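Last updated: 2 September 2019

Notebook, bench area, pressed plates

Second go at the Grumau plates. The supplier sheet says they come flat out of the box and stay flat after a week of handling. I don't believe the second half and I'm only half sold on the first. Of the 7 we opened, two rocked when I pressed a corner with my thumb. Could be the plate, could be the table. Nobody had checked the table before the last round, so I'm throwing those readings out, including the nice ones.

Checked both tables with the long straightedge. One has a slight crown near the middle. Datine swears these tops are true as delivered, and maybe they were, but ours have been leaned on, dragged over carpet and used as a lunch counter. Shimmed two feet with card. It's a bad fix. Carpet tile gives under a table leg and the card will work its way in within days.
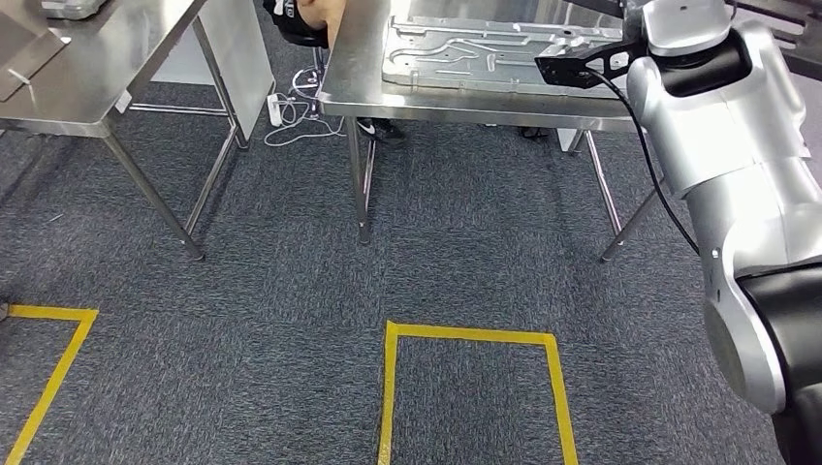 Flatness readings should be taken from the same spot each time or they're worth nothing. I keep finding plates measured wherever there was room. The stamped one on the right-hand table is sitting near the back edge, and I'd want it well forward, over the part of the top I've checked, before I trust any number from it. Also, the raised channels make the feeler gauge lie. You slide it under a rib and get a reading that has nothing to do with whether the plate is bent. Go in at the rim only. The small holes are no use as reference points either until somebody shows me they're punched in the same place on every piece. The Minja write-up used them and came out with suspiciously tidy results.

Best gap today on plate 246 was fine. Same plate, turned end for end, was not. So much for that.

Trukine wants 85 plates passed for the October build. I'd hold off. What we have so far is a pile of readings off a crowned table.

To do:
- recheck shims, both tables
- mark the measuring spot with tape and leave the tape alone
- redo 246 both ways round
- ask Grumau how they measured theirs, and on what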